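Sorting the mixed bin, part 3

The Zunia bin holds toys and drink cans together, so weight per layer is uneven. My rule is still cans first, spiky balls second, cloth last. Pulling the cloth early drags the lighter balls over the rim. The last full sort took 58 minutes with relabeling.
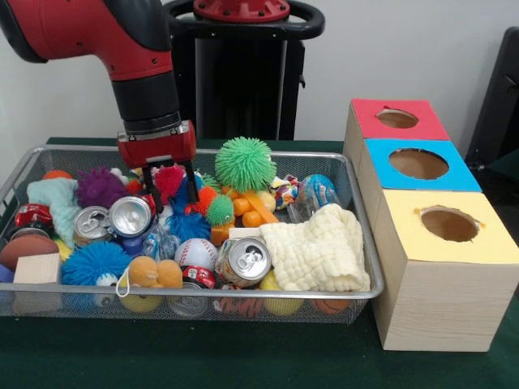 Mesh basket before sorting: cans, spiky balls, a baseball.

Next is the Promell shelf, 93 cm wide.

Comments

tawhiri: Do you rinse the cans first?

asada_k: Cloth last works for me too. I use 2 bins.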